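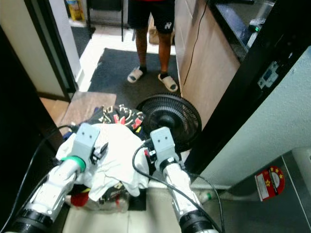 Laundry first, everything else later. Two arms, one pile of clothes and a white tile floor. Pollville, April.

The arms want to go left. Kirstin Strachan wants them to go down. For most of the evening the arms are winning.

"Offset again," she says, and types something, and the left one dips toward the floor and stops well short of a sock. She types again. It dips further. Coffee gets drunk. It is past nine and there's a bus she has already missed.

She and Ismail Kabbaj have been building this thing since last summer, nights mainly, at Pletomum, the shared workshop off the old canal road where you pay by the month and get a shelf, a key and an argument about the extractor fan. They call it Innes. It was the name on the mailbox when they moved their stuff in and it stuck. Two arms, two grippers, a camera up top where a head would go, and a computer that used to be Kabbaj's gaming machine and still has the stickers.

The job is clothes. Pick up off the floor, put in a bin. No folding. They were going to do folding, there is a whole notebook of folding, and in the fall they quit on it in one phone call.

"Picking up is the bit I hate anyway," Strachan says. "Folding I can do in front of the TV."

Money so far: $1,973. That's with the second gripper, which they had to buy twice after the first set of fingers cracked at the screw holes. Without that screwup it would be $1,760, a number Kabbaj brings up a lot. The limit they shook hands on was $2,000. So there is $27 left and a motor in the right shoulder that has started to click.

Does he worry about the click? "I turn the music up."

The fingers are on their fifth version. The first ones were flat and smooth and a T-shirt slid straight out. Version two had teeth, which held fine and put a hole in a good sweater. Three and four were somewhere in between. Five has a strip of soft rubber glued in, cut from a kitchen jar opener, and so far it's the best thing on the robot. Cost less than a sandwich.

Cables were the other headache. In the winter one kept snagging at the elbow and yanking its own plug, and the whole arm would go limp in the middle of a reach. They lost most of a month blaming the software. New power supply, new code, a long thread on the Doltis forum (Doltis is the free control program they run, put together by hobbyists, patchy manual, nice people). Then somebody on the thread asked for a picture of the wiring and spotted it inside of ten minutes. Longer cable, bigger loop. Fixed.

How it learns: you show it. One of them drives the arms by hand through a pick, the computer saves the run, and you do that again. And again. They have 400 saved now. Strachan drives slow and careful. Kabbaj drives like he's late, and you can see both of them in how it moves, a long cautious reach and then a grab.

Dark clothes are hard. Black on black is the worst, the camera sees a lump and the gripper goes for the middle of it, comes up with two things or nothing. White is easy. Prints are easy too, lots for it to look at. They're doing mixed piles now because no real bedroom sorts it's floor for you.

Nights at Pletomum are busy and that's a good thing, Strachan thinks. People walk through. Someone leaves a box where there wasn't one yesterday. "If it only works in a clean room it doesn't work in my house," she says.

By ten they've got the offset sorted. A minus sign, wrong place, hers, she owns up right away. Next try the left arm comes down over a T-shirt, closes, lifts. Holds. Swings over the bin and lets go, and a sleeve hangs over the side.

"Counts," says Kabbaj.

"Doesn't count."

They run it again. Miss. Again. Shirt in the bin, all of it, sleeve too. No one cheers, Kabbaj just writes the time on a piece of tape and sticks it to the shelf wtih the others.

What's next is wheels, maybe, if they can agree on raising the limit. Right now Innes can only clean up what's right in front of it, so one of them has to carry the mess over. Strachan wants a base by summer. Kabbaj wants to fix the shoulder first. They're still on that when the lights in the hall go off at eleven, and she goes to find out about the last bus.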